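# 厨房墙面做仿石涂料,到底值不值?(报价贴,欢迎泼冷水)

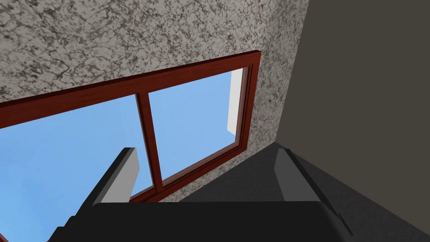
仿石涂料刷在厨房里,油烟沾上去好不好擦?

看面漆。罩了两遍哑光清漆的,中性洗洁精兑温水能擦掉大部分;只罩一遍或者没罩的,油会吃进颗粒的缝里,时间长了发黄,只能打磨重刷。

---

**楼主:半桶腻子** 3/8/19

上面那一问一答是我从装修公司的宣传册上抄下来的,后半句他们用的是小字。所以我才来发帖。

情况是这样。老房子翻新,厨房朝北,原来贴的白瓷砖,空鼓了一大片,敲掉之后墙基本要重做。装修公司叫 Hoarau,设计师一上来就推仿石涂料,牌子是 Nostine,说是"整体感强、没有缝、显高级"。我问跟贴砖比贵多少,他说"差不多"。等报价单出来,光厨房这一项就比贴砖多出一截,还不含罩面,罩面另算,每平米加收。

我不是不能接受贵,我是受不了"差不多"这三个字。问三个问题:

1. 灰白底带深色纹路的仿石面,到底耐不耐脏?设计师说"花的不显脏",可不显脏和不脏是两回事吧。
2. 墙角这种地方会不会磕掉?
3. 有没有用了超过两年的人出来讲讲?刚装完晒图的就算了。

---

**2楼:阿砚不喝茶**

先说结论:别在灶台后面刷。其他墙随你。

我家是餐厅一面墙刷的,跟厨房隔着一道推拉门,就这样靠门那一侧还是比别处暗。不是很明显,但我自己知道。

---

**3楼:老周刮大白**

干这行的,说几句不好听的。

仿石涂料本身没什么毛病,毛病在基层。你那墙敲了砖,里面的水泥砂浆层十有八九跟着松了,正经做法是铲到结实的地方,重新找平、挂网、刷界面剂、养护,然后才轮到涂料。这套走下来,工期没法跟你现场签的那个比。很多工地怎么做?找平完第二天就上底漆,开春一回潮,起泡。

你把报价单上"基层处理"那一行拍上来,看看写的是什么。如果就四个字"基层处理",后面一个总价,那你就要小心了。

---

**4楼:半桶腻子(楼主)**

回3楼:让你说中了,就是"基层处理"四个字,后面跟着"一项"。连平方都没写。

---

**5楼:老周刮大白**

那就让他拆开写。铲除多少平,找平用什么砂浆,网格布挂不挂,界面剂几遍,每样单价。他要是不肯写,换人。

---

**6楼:Lin_柠檬水**

不同意2楼。我家厨房整面墙都是这种,包括灶台后面,天天炒菜,现在看着还挺好的呀!可能跟你们做饭习惯有关系,我家油烟机买的吸力大的,而且我每次炒完顺手就擦(强迫症,没办法)。真的不用把它说得那么吓人,瓷砖缝难道就好擦吗?我以前的房子砖缝黑得我都不想看。

---

**7楼:阿砚不喝茶**

楼上用了多久?

---

**8楼:Lin_柠檬水**

快一年吧。

---

**9楼:阿砚不喝茶**

楼主问的是两年以上。

---

**10楼:Lin_柠檬水**

那我一年的经验就不算经验了?我又没说保证十年不坏。楼主自己判断就好,没必要这么冲。

---

**11楼:灰度测试员**

插一句,你们争耐不耐脏,我更怀疑"无缝"这个卖点。

我去年帮父母弄房子,对比过 Nostine 和 Clelitz 两家的样板。样板当然无缝,一块板才多大。真到墙上,师傅一天喷不完一面,第二天接着来,接茬的地方颜色深浅不一样,下午斜着的光一照,全看得见。问业务员,答复是"天然质感"。

什么毛病到了他们嘴里都是天然质感。

---

**12楼:老周刮大白**

接茬这个事可以避免,一面墙必须一次喷完,材料要同一个批次,两个人配合。问题是一次喷完就得多派一个人,人工钱谁出。楼主可以把"同批次、单面一次成活"写进合同,写了他就得认。

---

**13楼:Colette Tanguy**

大家好,我中文打字慢,见谅。

我住的房子,前一位房主做了仿石墙面,我接手到现在已经超过两年,应该算符合楼主的条件。

第一,纹路花的墙确实看不出脏,坏处是你也看不出发霉。我窗户旁边有一块,我一直以为是原来的深色花纹,后来用手一摸,软的。窗框和墙之间的密封胶老化,雨水渗进来,涂层后面早就坏了。如果是白墙,我第一个雨季就会发现。

第二,修补非常难看。我请人补过那一块,颜色配得很接近,颗粒大小不一样,站在门口就能看出来。最后那面墙全部重做。

我不后悔买这个房子,但是如果让我自己选,厨房和有窗户的外墙内侧,我不会用它。

---

**14楼:半桶腻子(楼主)**

13楼这个太有用了,谢谢!我厨房正好有一扇木窗,本来打算保留的。想问一下,你当时重做的时候,窗边是怎么处理的?

---

**15楼:Colette Tanguy**

先修窗。旧的胶全部割掉,重新打,外面窗台做了一点坡度让水往外走。等到墙里干透才开始刷。刷的是普通的防霉乳胶漆,单色。师傅觉得可惜,我不觉得。

---

**16楼:灰度测试员**

防霉乳胶漆也别太信,桶上写的"防霉"看检测等级,没有等级就当没写。

---

**17楼:Lin_柠檬水**

好吧,13楼说的发霉看不出来这一点我确实没想过……刚刚去摸了一遍我家窗边,硬的,松口气。

不过我还是觉得好看也是需求啊,总不能什么都按最坏的来打算。

---

**18楼:Pidenside老住户**

我们小区(就是帖子里常被吐槽的 Pidenside)好几户都找过 Hoarau。我只说我自己的:增项。签的时候一个数,中途加了两次,第一次说墙不平,第二次说罩面要升级。第二次我没同意,他们说那质保就不能按原来的给。

质保条款你翻一下,看"因基层原因导致的开裂、起泡"是不是除外。我那份就是除外的。基层是他们做的,基层出问题他们不保,你品。

---

**19楼:半桶腻子(楼主)**

……翻了,除外。一模一样的句子。

---

**20楼:老周刮大白**

正常,行业里一大半合同都这么写,不光他一家。可以谈。你就说基层由乙方施工的,质保由乙方承担,手写加一条,双方签字。

---

**21楼:阿砚不喝茶**

我觉得谈到这份上不如直接贴砖。大规格的砖缝少,用环氧填缝,油烟一擦就掉,坏一块换一块,装修时多留几块放着就行。仿石涂料坏一块你换什么?

---

**22楼:灰度测试员**

大砖也有大砖的坑,墙不平一样空鼓,楼主第一次不就是空鼓敲掉的么。绕了一圈又回到基层。

---

**23楼:半桶腻子(楼主)**

今天跟设计师打了个电话,把大家的意思转达了。基层拆项他说可以,要等几天。"单面一次成活"他说没人这么写合同。质保那条他说要问公司。

我顺口问能不能拿一块做好罩面的样板回家,自己泼点油试试,他说样板要押金,500。我说行,泼完还你。他又说泼过就不退了。

目前倾向是灶台那面和窗户那面贴砖,剩下的先刷普通乳胶漆,仿石的事以后再说。

---

**24楼:Lin_柠檬水**

押金那个确实过分了,这我站你。

---

**25楼:老周刮大白**

拆项的单子来了发上来,我帮你看看砂浆那一行。窗户先修,别等墙做完了再动窗。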